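Storyboarding for Astance: Questions We Get a Lot

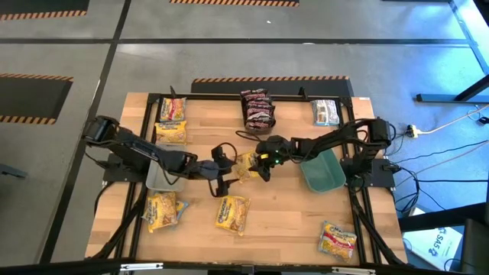 Noodle packets on the butcher-block table.

How many panels are in the film?
The short has 219. We drew a lot more, and they live in a drawer in Zatport.

Can I see the cut chase sequence?
No. It ran 20 panels and made sense to one person, who has since changed their mind.

Do you draw on paper?
For the first pass, yes. Clean-up happens in Plukard, which crashes only when you're happy with something.

Will you look at my portfolio?
Gladly - send four pages, with one dull conversation among them. Everybody can board an explosion.

Is there going to be an art book?
Wubshet is printing one, 129 pages, due in July. They haven't said which July.

Can I use your panels in my video essay?
Yes, with a credit. Please spell Astance with one s in the first half.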